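Baskets, Bowls and Fruit: A Little Gallery from the Gray Counter

Last updated September 8, 2019

I started this page when we moved into the place on Murker Lane, and it has grown into a bit of an obsession! It began with one basket from the flea market in Bilmont and a bag of peaches that wouldn't fit in the fridge. Now I own far more containers than any household this size needs, and I still slow the car down when I see a yard sale with anything woven on the lawn.

What I love about a fruit basket is how little it asks of you. Fruit goes in, you walk by, you eat a plum. When our fruit lived in the refrigerator drawer we forgot all about it (there was a lime in there once that could have been used as a doorstop). Since it moved out to the open we eat it, and we eat it while it's good.

A few notes before the pictures. I like a low basket with sides that lean out, as you can get a hand in without knocking everything around. I don't stack deep. One layer is plenty for a few days, maybe a little heap in the middle if the farm stand at Drinard had a good week and I got carried away. And I like a dark surface under wicker. Our first apartment had a yellow counter, and every basket I owned looked tired on it. On gray they come alive.

Wicker on charcoal gray, with four pieces of fruit tucked down inside. I could look at this brown against that plain white wall all day – it warms up the whole corner.
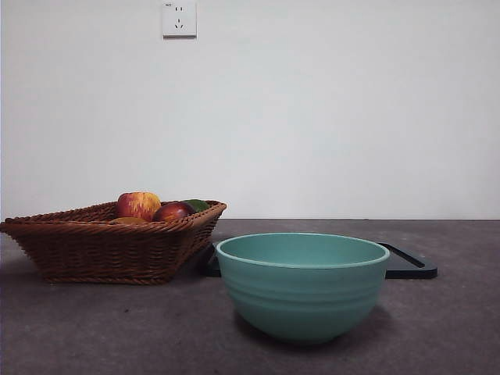
Marcy in Owen wrote in to say she lines hers with a folded dish towel, and that I ought to try it before pear season. Her pears used to come out with the weave printed on their undersides, little crosshatched bruises all over, and since the towel went in she hasn't had a single one. She also gives the basket a good shake over the sink once a week and says I'd be amazed what falls out.

I tried the towel the same evening and I'm a convert. An old thin one works best, the kind you can nearly see through, folded once so the edges don't bunch up at the corners. Thick terry holds on to moisture and takes up half the basket.

On cleaning, people ask me all the time, so I'll put it here. I use a dry paintbrush, a cheap two-inch one from the hardware store, and go along the rows in the direction of the weave. The braided parts need the tip of the brush and some patience. Every couple of months I wipe the whole thing with a barely damp cloth and stand it upside down by an open window until the next day. Please don't soak it! I did that with my very first one and the base never sat flat again.

Now for the bowls, which are the other half of the fun. For years I thought it had to be one or the other, and then I put a bowl down beside a basket while I was unpacking groceries and left it there for a week. They're lovely together. The smooth next to the rough, a big flat stretch of color next to all those tiny strands. It gives you a second place to put things, too – lemons and loose garlic for us, or whatever is waiting to be washed.

Color is where you can really play. White bowls are easy and I have several, but I keep coming back to the blue-greens. Red apples look redder near them. Yellow fruit looks like it's been polished. I paid over $39 for one at the Bilmont market, which is more than I'd ever spent on a bowl, and I carried it back to the car like a newborn.

The streaky red and yellow apples are my favorites to set out, and I always put one where it can stick up above the rim. They do half the decorating for you. Something dark red beside it, something green toward the end, and the basket looks full even when it isn't. 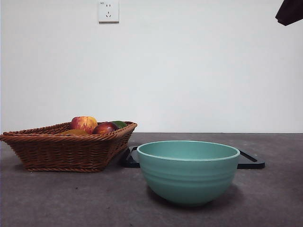

Big teal bowl, streaky apple standing tallest.

I'm hoping to add the winter set in November, when the basket fills up with clementines and walnuts and the big bowl gets moved to the table for the holidays. If you have a basket you love, or a good trick for keeping bananas from taking over everything near them, write and tell me. I read every note, and the towel tip alone has saved me a whole lot of pears.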